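Cleaning plastic building bricks and other small hard toys

Hard plastic bricks are usually ABS, which softens with heat and clouds with solvents. Keep the wash water at hand temperature. The dishwasher is not recommended, even on the eco cycle.

Sort first. Anything with a motor, battery, sticker or printed face is wiped with a damp cloth and kept out of the tub. Plain bricks go in a mesh laundry bag, up to 300 to a bag – more than that and the ones in the centre don't rinse.

Soak for 20 minutes in a laundry trough with a squirt of dishwashing liquid. Agitate the bag by hand. Grime collects in the hollow underside, around the tubes, and a soft toothbrush is the right tool for it. Rinse twice. 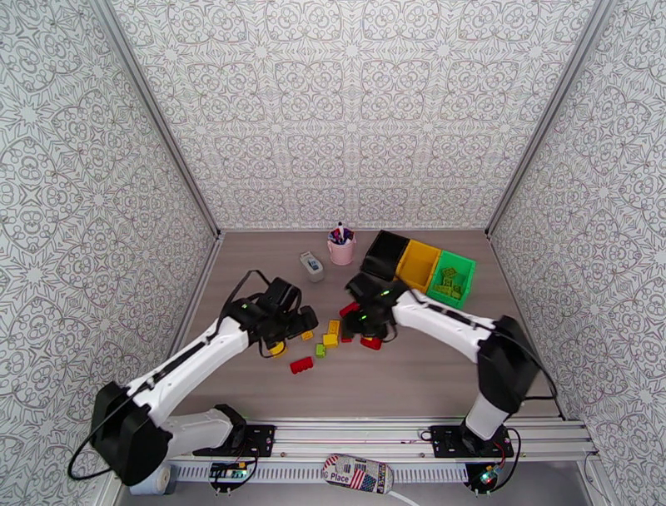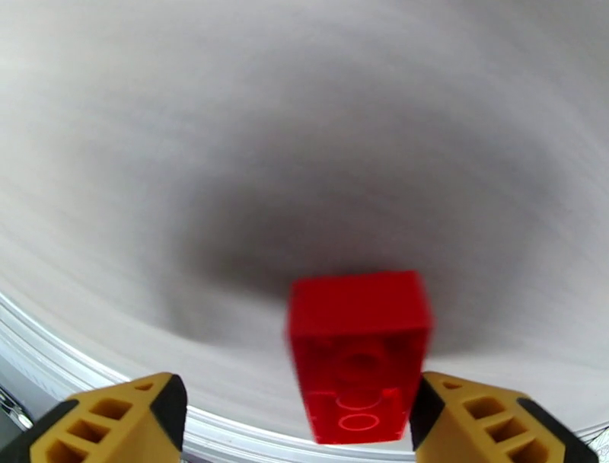 Benjie Salazar wrote in that a salad spinner takes out most of the water before drying, and that his batch of 1325 bricks was ready to box by the next morning. He does the spinning in small loads and lays the bricks studs up on an old towel, with a pedestal fan on low. He doesn't use the clothes dryer, having warped a good many that way.

Studs down also works if the towel is thin. Direct sun through a window will fade reds and yellow white pieces over a summer, so dry in the shade.

For colour sorting, shallow trays are faster than deep tubs. The Lotolden stacking tray is 227 mm wide and fits two abreast on a standard wardrobe shelf. Label the short end, and leave the lids off for a day if there is any doubt about moisture.

Next in this section: removing texta from painted skirting boards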